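Table surface (household)

From Clekent, the open household reference

This article is about the upper face of a domestic table or worktop. For the piece of furniture as a whole, see Table. For coatings, see Wood finish.

A table surface, also called a tabletop or simply a top, is the flat upper face of a table, on which things are put down, worked on, eaten from and left. In homes the material is most often wood or something made to look like wood. A large body of advice exists on how to choose, protect, clean and clear such surfaces. Much of it is repeated from one source to the next with little sign that anyone has checked it, and several of the best-known claims are dealt with below under Disputed claims.

Contents
1 Appearance
2 Wear
3 Objects left on surfaces
4 Cables
5 Disputed claims
6 Surveys
7 Gallery
8 See also

Appearance

The visible pattern of a wooden surface is called its grain, although woodworkers complain that the word is used for at least two different things: the direction in which the fibers run, and the figure, meaning the bands and waves that show on the cut face. A board sawn across the side of a log tends to show wide, wandering bands. A board sawn toward the center tends to show straight, narrow ones.

Printed and embossed imitations can copy either pattern. Guides aimed at secondhand buyers often state that a person can tell real wood from an imitation at a glance. This is doubtful. A repeat in the pattern is good evidence of printing, but on a small table the repeat may never come around. The edge of the board, the underside and any screw holes are better places to look, and even these can mislead where a thin veneer has been wrapped over a cheaper core.

Color is a poor guide to species. The same top can look honey brown near a lamp and grayish by a window, and a sheen on the finish may hide the color altogether where it throws light back at the viewer. Sellers' photographs should be read with this in mind. The names given to finishes in catalogs ("harvest," "driftwood," "old oak") have no agreed meaning and do not have to refer to the tree involved.

Wear

Common marks on a used table surface include fine scratches, dents, rings, stains and dull patches. Fine scratches are often invisible when looked at straight on and show up only when the eye is low and the light comes from the far side. For this reason a surface may be thought perfect for months and then seem to have been ruined overnight.

What appears to be a scratch may also be a hair, a thread or a crumb. The usual test is to wipe the area with a soft dry cloth before reaching for any product. Many published repair routines leave out this step and go directly to wax, oil or a filler stick, which does no harm to the sales of wax, oil and filler sticks.

Rings left by cups are generally divided into pale rings, blamed on moisture held in the finish, and dark rings, blamed on water that has reached the wood. The division is useful as a rule of thumb. The home cures attached to it (mayonnaise, toothpaste, cigarette ash, a hot iron over a dishcloth) are passed on as certain, but accounts of failure are easy to find - and toothpaste is a mild abrasive that can leave a dull spot larger than the ring.

Objects left on surfaces

Any flat surface at hand height collects things. Writers on tidying have given this a number of names, among them "the landing strip," "the drop zone" and "flat-surface drift." The names suggest a better understood process than is the case. What can be said is that objects without a fixed place are often put on the nearest table, and that the presence of a few seems to make it easier to add another.

Objects commonly left out include mail, keys, cups, chargers and large flat items that do not fit in a drawer. The last group is awkward, as a large flat item takes up a good part of the top and is then treated as a second top, with smaller things set on it.

Proposed remedies fall into two camps. One holds that the surface should be kept bare at all times and cleared every evening. The other allows a tray or bowl and asks only that the overflow be dealt with weekly, often on a Friday. Supporters of each camp report good results. As the people who write in are mainly the people for whom the method worked, these reports carry little weight.

Cables

Cables are among the few household objects that belong partly on a table and partly off it. A lamp or charger lead usually comes over an edge, crosses some of the surface and ends at a device. Where a cable is longer than it needs to be, the spare length lies in curves and often crosses itself.

A crossing is not a knot. A cable that merely lies over itself can be opened out by lifting the upper strand, while pulling on an end may draw the loop tight. When looking down on thin, dark cable it can be hard to say which strand is on top, and following it by finger from one end is more dependable than guessing.

Ways of managing cable on a table include:

Clips stuck to the rear edge. These keep an end from falling to the floor. The adhesive can lift a weak finish when removed.
Hook-and-loop straps. Cheap and reusable. They shorten the cable but leave a bundle that has to go somewhere.
Grommets. A hole is cut through the top and lined with a plastic ring. Neat, permanent and hard to regret cheaply.
Under-desk trays. These move the tangle out of sight. Whether this counts as tidying is a matter of opinion.

The often-quoted warning that a coiled cable is always a fire risk is too broad. Coiling matters for leads carrying a heavy load, such as an extension reel running a heater, which should be fully unwound. It is seldom a concern with a phone charger. Damaged insulation is a concern in every case.

Disputed claims

"Wood needs to be fed." Furniture polish is widely sold on the idea that wood dries out and must be nourished. A top with an intact varnish or lacquer takes in very little of what is rubbed on it, and most of the product stays on the outside, where it shines for a while and picks up dust. Bare or oiled wood is a different matter and does benefit from fresh oil.

"A white top shows less dirt." Also found in the form "a white top shows more dirt." Both appear in buying guides, at times in the same one. Pale surfaces show coffee, dark surfaces show dust, and the answer depends on what the household spills.

"Always wipe along the grain." Sensible for sanding. For a damp cloth on a sealed top, no convincing evidence has been offered that direction makes a difference.

"Clear surfaces lower stress." Frequently stated as a finding. Many of the articles that say so cite only one another, and it is seldom asked if calmer people are simply more inclined to put things away.

Surveys

The figure most often repeated on this subject comes from the Kindbridge home survey, which took in 1,691 replies and gave 39 percent as the share of households that had eaten a meal elsewhere because the table was covered. The survey was run by a storage retailer among its own mailing list, which makes it a survey of people already interested in buying boxes. The wording of the question was not released. A smaller diary exercise in Clumov followed 12 homes and reported that tops cleared in the evening had items on them again by breakfast. The write-up does not say what was counted as an item.

The Hayashi scale, which grades a surface from 0 (bare) to 5 (no part of the top usable), is sometimes used in tidying courses. Two people grading the same table often disagree by a step or more, and a disagreement of that size covers most of the scale's practical range.

Gallery

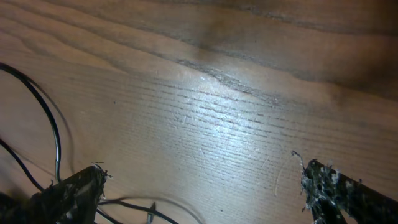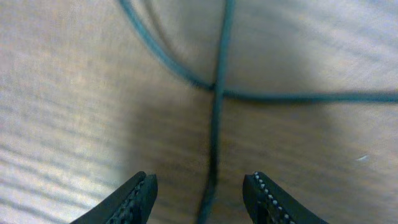
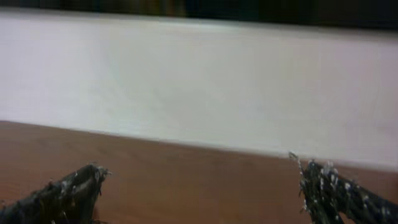 Wood surfaces seen close up. First: grain, glare and faint scratch marks. Second: a dark teal cable crossing itself on a tabletop. Third: a plain white surface meeting brown wood along a slanted edge.

See also

Cable tie
Clutter
Coaster
Desk
French polish
Veneer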